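Join the Sinholm Town Assembly as a Sitting Clerk's Assistant

Part-time, evenings and the odd Saturday, fixed until the assembly rises in May

Sinholm will soon have a new town assembly, and we are looking for people to help it find its feet. The old council has been wound up, the votes are in, and before long forty newly chosen members will take their seats in the hall on Wutach Street, many of them for the first time in their lives. They will need to choose a chair, settle who sits where, agree on how long a person may speak, and get through a great deal of paper. Our office looks after all of that, quietly and without taking sides, and we would very much like to have some extra hands with us while it happens.

We have 6 places to fill. You do not need to have worked in politics or in a council office before, and a few of the best assistants we have had came to us from shops, schools and, in one case, a ferry company. What we do ask is that you are patient, that you can write a clear sentence, and that you can keep your own views in your pocket between the opening bell and the closing one. We know that is harder than it sounds when the talk turns to parking!

What you would be doing

Most of the work falls into the days before a sitting and the evening of the sitting itself. Beforehand, you would help to put together the order paper, check the spelling of members' names (please, please check the spelling of members' names), and make sure that every motion has a proposer and a seconder written against it. You would answer calls from members who have lost their papers and from residents who would like to know when they can come and watch.
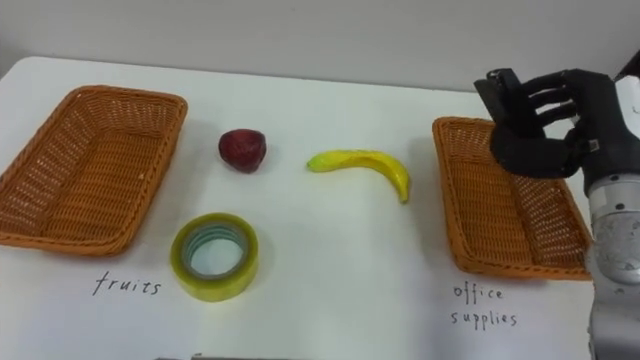

Fruit, tape and two baskets on the table.

On the evening, you would sit at the side table in the hall and keep the running note. A running note is a plain record of who spoke, on what, and what was decided. It is shorter than a full report and a good deal easier to learn, and we will sit beside you until you are happy doing it alone. You would also carry written questions from the public seats to the chair, and hand out voting slips when there is a secret vote, as there will be for the chair and the two deputy chairs at the first meeting.

After the sitting the note has to be tidied and sent round. We try to do this by noon the next day, though we have been known to miss it when a debate runs late, and the members are generally kind about it.

The hours and the pay

You would work some 20 hours in a month, more in the first one and fewer once things settle down. Sittings begin at 6 in the evening and we ask assistants to be in the hall well before that. The pay is set on the town's usual scale for office staff, with a little extra for any hours worked after ten at night. Travel from Villanueva and the villages along the valley is paid back to you in full, and there is a hot meal on sitting nights - the soup is very good, the bread less so.

Who we would like to hear from

Anyone over school-leaving age who lives in Sinholm or near enough to get home afterwards. You may vote however you please and belong to whatever party you please, but you cannot hold office in one while you work for us, and you cannot have stood in the recent election. If you have a close relative among the new members, do tell us. It will not rule you out, and we would simply see to it that you were not handling their motions.

We would be especially glad of people who speak a second language, as several of the new members have asked for help with papers, and of anyone who can take fast notes by hand. The hall has a ramp and a lift, and the side table can be raised or lowered.

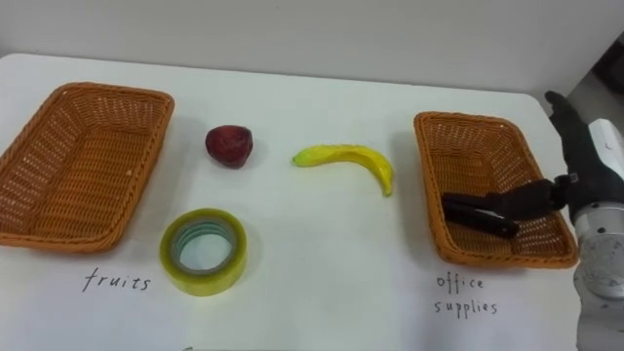
Édgar Pacheco: I took notes at the old council for two winters and would do it again tomorrow. My one piece of advice is to learn the faces before the first sitting, because people do not say their names when they stand up, and the chair will be too new to know them either. Read the standing orders twice as well. The bit on amendments only made sense to me the second time.

We would add that the standing orders are being rewritten, so please do not go and learn the old ones by heart. The draft is kept at the front desk in the Zillorer building, where you are welcome to sit and read it.

How to apply

Send us a letter of no more than a page, in your own words, telling us a bit about yourself and why you would like to spend your evenings this way. We do not need a photograph or a list of exam marks. Please add the name of one person we may speak to about you, and let us know of any evenings you could never manage.

You can leave your letter at the front desk or put it through the door after hours, marked "Clerk's Assistants". 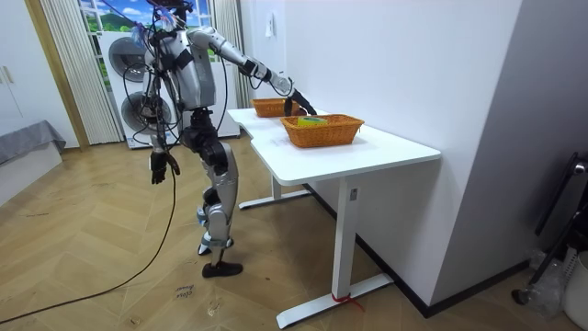 What happens next

We read every letter and we answer every letter, even if it takes us a little while. Those we would like to meet will be asked in on a Saturday morning for a chat and a short trial, in which you listen to a recorded debate and write a running note of it. There is tea beforehand, and you may ask for the recording to be played again.

If we offer you a place, you will be asked to sign a promise of fair dealing before you begin. It is one paragraph long and says that you will record what was said, favour no member over another, and keep private papers private. Training takes up two evenings and is paid.

Questions are welcome at the front desk, in person or by telephone. Ask for the clerk's office, and do let it ring - we are up two flights of stairs.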